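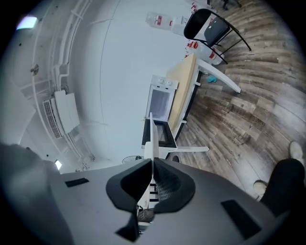
By Yamila Sosa, Schools and Community

Students in the Arroyo robotics club are spending their afternoons doing kitchen chores, and the club plans to enter the results in a student contest in June.

The project records people handling ordinary items with hand-held grippers. The recordings will be used to train a robot arm to do the same jobs without a person guiding it. The club has finished 1,047 recordings so far and wants to reach 3,083 before it starts the last round of training.

"Most of us joined to build things," said Hyun-seo Bang, the club's student captain. "This year we're mostly opening and closing an oven door."

The club meets at 4 p.m. in a long room with a table and a few small appliances. Members hold the grippers out in front of them and work through a list of nine tasks. The list was put together over the winter and includes opening a door, setting a plate down, picking it up again and moving a cup from one spot to another.

Each task has to be done many times, with the objects moved a little between tries. A recording is thrown out if the person drops something or stops partway through. The club has thrown out 326 of them, most from the first month, when members were still learning how fast to move.
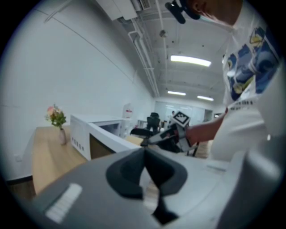

Bang said the slow pace was the hardest part to get used to. People tend to reach for a door handle quickly and fix small mistakes with their fingers, and a gripper doesn't allow for that. New members now practice for a full session before anything they do is kept.

The club is coached by Saadet Kılıçarslan, who teaches physics and started the group with a box of secondhand motors. She said the switch from building to recording was put to a vote last fall and passed by a narrow margin.

"There were students who wanted another wheeled robot, and I understood that," Kılıçarslan said. "We agreed that the arm would stay simple and the work would go into teaching it."

The contest, the Stultilach Student Challenge, asks each team to have a robot complete household tasks in a room it hasn't been in before. Teams get a short setup period and three tries at each task. Judges score how far the robot gets, so a plate carried halfway still earns points. No one may touch the robot once a try begins.

Arroyo entered last year with a different machine and did not make the second round. Ha-rang Shim, a junior who handles the club's software, said that robot had been programmed step by step and stopped working when the table at the contest was a different height from the one at practice.

Shim is now checking the recordings one at a time and sorting them by task. The door tasks have the most usable recordings and the plate tasks have the fewest — a plate lying flat is hard to get hold of by the rim. The club will spend most of its next sessions on plates. 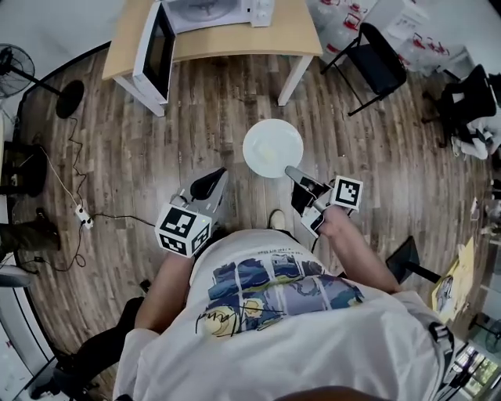

An early version of the trained program was tested on the arm last month using only the door recordings. It opened the door on some tries and pushed against the side of the appliance on others. Shim said the group expected that and will run the test again when more recordings are in.

Parts for the arm were paid for with a grant from Sodaven, a local supply company. Enda Mac an tSaoi, who runs the company's school grants, said the club will be asked to share its recordings with other schools when the contest is over. A team from Gandudau has already asked for a copy of the task list.

The club is open to students in all grades, and no experience with programming is needed. Members who want to help with recording can sign up with Kılıçarslan before the 4 p.m. start of any session.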